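The cabinets behind the corridor wall

By Shoaib Malik

25/02/2024

When people visit the old weaving mill in Bodham, they come for the looms. The hall has good light, the floor has been repaired, and from the gallery you can look down on the long rows of machines and hear them when they run. Few visitors go through the door at the end. Behind it is a short passage with pale walls, and in the passage stand the low-voltage cabinets that feed everything else in the building.

I asked to spend two days with them. My hosts at Trivent, the company that runs the mill today, found this a strange request, but they gave me safety shoes and a badge and let me sit on a chair at the end of the passage.

I should say that I studied electrical work as a young man, in another country and in another language. I did not finish. What stayed with me is a kind of respect for a closed metal door with lamps on it. The door is there so that you do not have to see what is inside. Everything you need to know must be brought to the surface, and everything you are allowed to do must be possible from the surface too.

The people who design such doors think about this more than I expected. At Ung, a small workshop an hour from Bodham that builds and repairs cabinets, I was shown a drawer of label plates from jobs of many years. The foreman laid them out for me on a cloth. He explained that a lamp without a plate is worse than no lamp, because a tired person will guess. He also said that the order of the lamps should be the order in which you would naturally ask the questions. In a three-phase system this often means three lamps in yellow, green and red, one for each phase, and they are placed first because the first question is always the same. Is there power on all of them?

A meter comes next. The older cabinets at Ung had a row of round dials with needles, and several people in the workshop told me they still prefer them. A needle that trembles tells you something before you have read any number. The digital meter has replaced most of them all the same. It takes one square hole in the door where there were once four or five round ones, and it can show voltages, currents and much more on the same small screen, if you have the patience to learn its buttons. 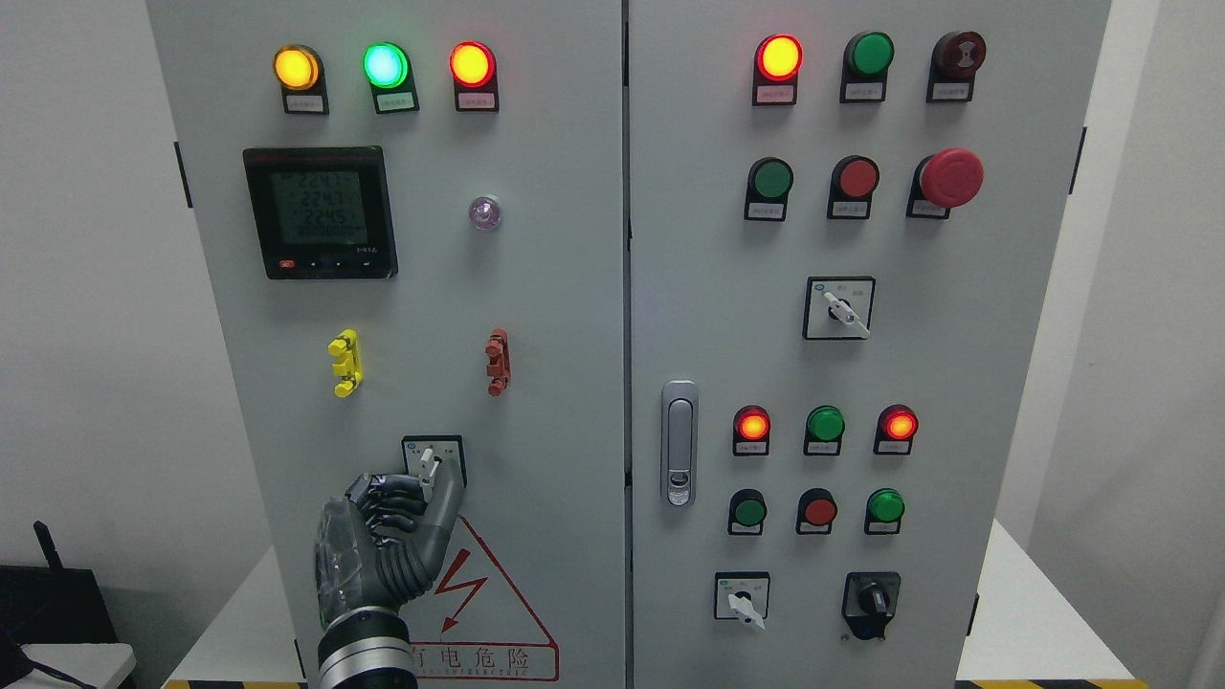

Indicator lamps, power meter and rotary switch on a grey cabinet door. The red-bordered strip under the lightning bolt reads "有电危险" – a warning of live electricity.

The selector switch is the part I like best. A pushbutton is quick and it forgets you. A rotary switch has to be taken in the hand and turned, and afterwards it stays where you left it, so that the next person can see your decision from some steps away. At Ung they keep a board with old switches screwed onto it, and new workers are invited to try them all. Some are stiff and give a loud knock when they reach their place. Others move so softly that you are not certain you have arrived. The foreman does not like the soft ones. "A switch must answer," he told me, and he turned one of the stiff ones back and forth a few times so I could hear it answer.

Color is a more difficult subject than I had thought. I had believed that red means danger or stop everywhere, and green means good. But on a door where red is only the name of a phase, a glowing red lamp can be exactly what you want to see. The trouble comes when two habits meet on one cabinet. An engineer from Skimberg, where part of the mill's equipment was ordered, told me about a night worker at another site who saw a red lamp burning and switched off a whole line, with 24 machines on it. Nothing was wrong. The production of the night was lost, and in the morning somebody glued a handwritten card above the lamp. That card stayed there for years.

Warning signs have the opposite quality, and need very little translation. The lightning bolt in a triangle is understood by people who cannot read a word of the language printed under it. I have met it in hotel basements, on garden walls and once on the door of a bakery oven room, and I have never needed to ask.

In Bodham the passage is cleaned every week, always with a dry cloth. The mill keeps a book for it. It is a normal school notebook, the third of its kind, and when I looked the last entry had the number 1183. Most entries are only a time and initials. A few say more: lamp replaced, hinge oiled, plate loose again. In April the old plates will be renewed, and Trivent has asked the loom operators what words should be on them. This was not done the first time, and the operators have given the cabinets names of their own, which are not on any drawing.

On my second afternoon the looms stopped for the change of shift. I had not noticed how much of the noise was coming through the wall until it was gone. What remained was the hum of the cabinets, quite low, and the voice of a woman in the hall who was calling to someone about a lost glove. Then the looms started again, one row after the other, and I gave back my badge at the gate.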